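Household Studies, Unit 11
Handout: Reading a home inventory
Tutor: Maureen Sedgwick

What an inventory is

An inventory is a list of the movable goods in a house at one date. Most of those we use were drawn up after a death, for tax, or when a tenancy changed hands. They leave out the building and anything fixed to it.

The Bodidside list

Our main text is the Bodidside list, 289 entries over two notebooks. It was made in October by a clerk who went through the house room by room. He wrote down what he saw in the order he saw it, so the order of the entries is evidence too. If a chair comes between a kettle and a bread bin, it was most likely in the kitchen that day.

Points to watch

Value is a poor guide to use. Plates and cups were handled every day but are often lumped together as "sundries".
Words shift. "Press" can mean a cupboard or a machine.
Borrowed goods were sometimes listed by mistake. Zawadzka gives several cases from Stelley.
Empty rooms were usually skipped, so do not count rooms from the headings alone.

Tableware and appliances

Paiva treats these as separate classes. Tableware is listed by the set, appliances one by one. Magalhães objects that a modern household does not divide so neatly, and would list by room. Read both before the seminar.
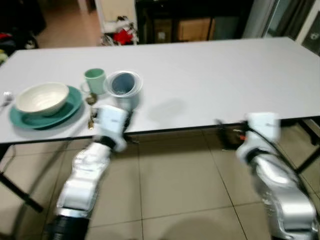 Tableware first, then a standing fan. 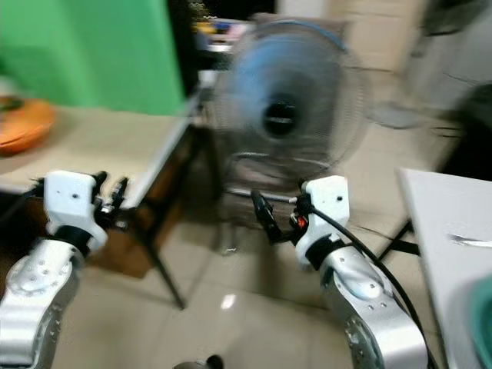
Barbosa takes a third line and sorts goods by how often they are replaced. Her method works well for the Lirutow lists, where the same families were visited more than once. It does less well where we have a single date.

For next week

Read Barbosa, chapter 2. Choose one room from the Bodidside list and sort its entries by each of the three methods. Bring one page of notes, with entry numbers in the margin. Spellings should be copied as they stand.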